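Participants wanted: does a nightly magnesium supplement improve sleep in adults over 50?

Watow Sleep Research Unit, posted 9th November

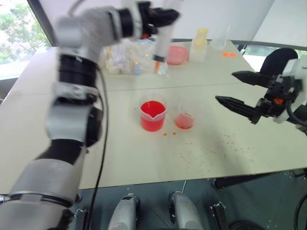 Why bother, one reader of our July notice wrote in, when the label already says it works? The same reader had been taking magnesium for years and slept well, and wanted to know what a trial could add to that.

Quite a lot, we think. People who sleep well on a supplement keep buying it, and people who don't tend to stop and say nothing. Most of the studies we have read were short and small, and several had no placebo group at all. We have no product to sell and no strong hunch about the answer. If the tablets do nothing, we will publish that.

The Jornden trial is looking for 153 adults to take either magnesium or a dummy tablet every night for 13 weeks. A computer decides who gets which. Neither you nor the staff you meet will know until the trial is over.

Who can take part

You should be over 50, live within reach of our Watow clinic, and have had trouble falling or staying asleep on at least three nights a week for the past three months. You can't join if you have kidney disease, work night shifts, or take prescription sleeping pills. If you already use a magnesium supplement, you would need to stop for a month first — please check with your doctor before you do.

What you would do

There are 5 clinic visits, most of them under an hour. Blood is drawn at the first and the last. Between visits you fill in a sleep diary each morning and wear the Amico wristband at night. We don't put much faith in wristbands on their own, and the diary is the main measure. Please fill it in on bad weeks too, and on weeks when you can't see the point.

Risks and payment

Magnesium can cause loose stools and an upset stomach. The blood draw may leave a bruise. You may get no benefit whatever, and half of those who join will be taking a tablet with nothing active in it. Travel costs are repaid, and participants who attend every visit receive $153.

Who is paying

The tablets, real and dummy, are supplied free by Norðdahl, which makes magnesium products. You are right to raise an eyebrow at that. The company has no say in the design, doesn't see the data before we do, and can't hold up publication. The contract is available at the front desk for anyone who wants to read it.

How to apply

Call or stop by the clinic and ask for the Jornden screening form. Filling it in doesn't commit you to anything, and you can leave the trial at any time without giving a reason.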